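Notes for the Karnora evening talk — why I stopped ironing and learned to pack light

Start with the suitcase story. Fourteen days in Laletti, one case, 14 shirts. I wore 5 of them. Pause here, let people own up to their own version!

Then the main point: most of what we carry is for a trip we aren't taking. The smart dinner, the sudden cold snap, the long walk. I packed for all of it for years and my shoulder still remembers.

Next bit is the small stuff, because that's where the weight hides. Clothes are easy to see. It's the packets and pouches and tissues that creep in (ask who has more than one pack of tissues on them right now).
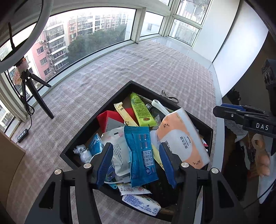 Small stuff, all in one tray. Blue pouch in the middle, tissues at the side.

Go on to the tray method. Everything small goes in one open tray the night before, and whatever doesn't fit stays at home. Mine weighed in 300 grams lighter the first time I tried it — not huge, but it meant I could bring a proper book.

Mention shoes. Two pairs, one of them on your feet. Someone always groans at this, so wait for it.

Slow down for the washing section. Eight minutes in a basin, roll it in a towel, hang it by the window. I did this all through the Todero trip and came home with clean socks, which had never happened before.
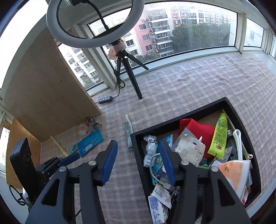
Jadoon wrote back after the last talk to say the basin wash is fine for socks but hopeless for jeans, and that one spare pair of trousers is worth every gram. Fair enough, I've come round to that. Read it out, then take questions on trousers before moving on to coats.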